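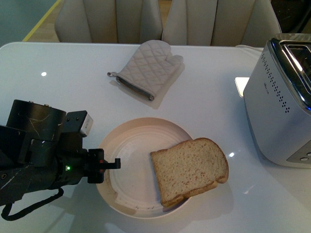

Attachment 1 - toaster and plate on the white table

Flindley support, ticket: Purkex wireless adapter drops controller
Status: Open (reopened by customer)
Opened by: Huệ Cao
Date opened: 9 Mar 2025

Customer report
The Purkex adapter pairs with my Hellance pad the first time, every time. Then it drops it. The longest I have kept a connection is 17 minutes. The box says the adapter works with "all Hellance pads," which I now doubt. Desktop PC, front USB port, pad fully charged. With a cable the same pad works fine, so please don't tell me to buy a new pad.

Support, first reply
Thanks for writing in. Please update the adapter firmware, move the adapter to a rear USB port and keep it within 2 meters of the pad. Most drops come from interference.

Customer
I had already updated the firmware, but I did it again. The updater said "up to date" and offered to install it anyway, which does not fill me with confidence. Moved to a rear port. Dropped after 15 minutes. I sit closer than 2 meters. What interference? The router is in another room and I turned it off for one of the tests. Same result.

Support
Could you turn off USB power saving in Device Manager and try again? Please also attach the log from the Purkex tool.

Customer
Power saving off, on the adapter and on every hub in the list. Log attached. It has the same line before each drop: "host idle, link released." I was pressing buttons the whole time, so I'd like to know who decided the host was idle. I also tried a second PC with nothing on it but the driver. Same line in the log.

Support
Thank you for the log. We are closing this ticket as the issue matches a known condition that will be fixed in a later release. In the meantime a wired connection is recommended.

Customer (ticket reopened)
No. I paid for a wireless adapter and the advice is to use a wire. Which release, and when? Your forum has a post from last June promising a fix for what looks like the same thing - and it has no follow-up.

Support, second level (Âu)
Reopened and moved to my queue. I went through your log. The idle timer is being reset by stick movement but not by button presses, at least on your firmware. Could you play something that uses the left stick all the time and tell me if it still drops?

Customer
Played a racing game, no drop in an hour. Went back to a card game, buttons only, and it dropped. So your theory holds up so far, though one evening isn't much of a test. I'd still like a refund date if the fix has no date.

Support, second level (Âu)
Fair. I can reproduce it here with buttons only. Sent to the firmware team with both logs. I don't have a release date to give you. Refund request form sent by email, and the ticket stays open until you tell me to close it.

Customer
Form received. Leave it open.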